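Eighteen Screws and a Mug of Tea: An Afternoon at Kelik

23 Aug 2019

I have a confession to make before we start. My own desktop has been making a noise like a coffee grinder since May, and I've been dealing with it by turning up the radio. So when I got the chance to spend an afternoon at Kelik, the little computer repair shop on Millet Street, I had a selfish reason for saying yes (I left the coffee grinder at home, but I came with questions!).

The owner has been fixing desktops for 18 years and asked me to leave her name out of this. "People look you up and then they phone you at dinner," she said. Fair enough. She put the kettle on, cleared a stool for me and started talking before I'd found my pen.

I wanted to know who still brings in a tower. Doesn't everyone have a laptop now? "You'd think so, but no," she said. "I get students, I get accountants, I get a man who runs model railroads off his. A tower you can open. You take the side off and it's all there, and you can change the one bit that's no good and keep the rest. Try that with a tablet."

She always lays them down to work on them. I'd pictured somebody crouched on the floor with a flashlight in their teeth, which is how I've done it, and she winced when I told her. "Lay it flat, open side up. Then the board is lying down too, and if you drop a screw it stays somewhere sensible. And the processor just rests in its place while you close the lever. Gravity's on your side for once."
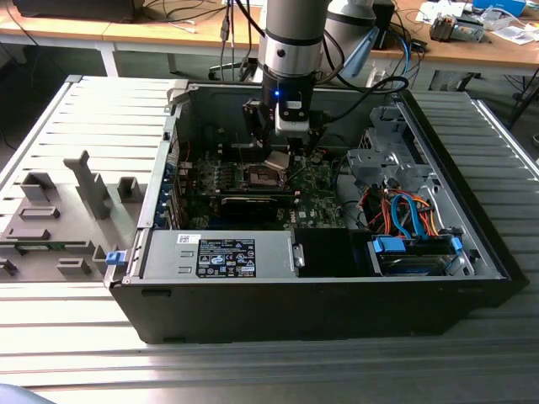
A processor just over its socket, with the graphics card still in its slot.

The processor is the part customers are most scared of, and I'm with them. It's a small square thing, it costs plenty, and the socket it goes into looks as if you could ruin it by breathing. I asked if she still gets nervous.

"Every time, a bit. You should! The first one I ever did, I had it turned the wrong way and I sat there wondering why it wouldn't go down flat. Thank goodness I didn't push. You look for the little mark on the corner, you match it up, you let go. If you feel like you need to press on the chip, stop and go have a sandwich."

Then there's the question of how much to take out first. I'd have guessed everything, but she's more relaxed about it. If the graphics card isn't in her way she leaves it where it is, and the same goes for the drives. "Cables, though, I'll move all day long. Cables get into everything. I spend more time on cables than on the clever stuff, and then I close the lid and the customer never sees it."

We got on to money, because I'm nosy. Her most expensive repair this year came to $762, for a machine from a design firm called Nerkgate that had met a full glass of orange juice. The cheapest was free. A woman had carried her computer across town on the bus because it wouldn't switch on, and the switch at the back was off. "I gave her tea. What else was I going to do, send a bill?"

She tests everything for 72 hours before it goes home, which drives some people crazy. One customer called four times. She won't budge on it, though. A machine can behave beautifully for an afternoon and fall over the next morning, and she'd like that to happen on her bench.

And my coffee grinder? I did my best impression of it, and she made me do it twice. "Fan," she said. "Probably dust, maybe the bearing. When did you last have the side off?" I said I'd had it since I moved out of Wulliseo and left it at that. She wrote something on a sticky note and handed it over. It said BRING IT IN, underlined.

I'm booked for next week.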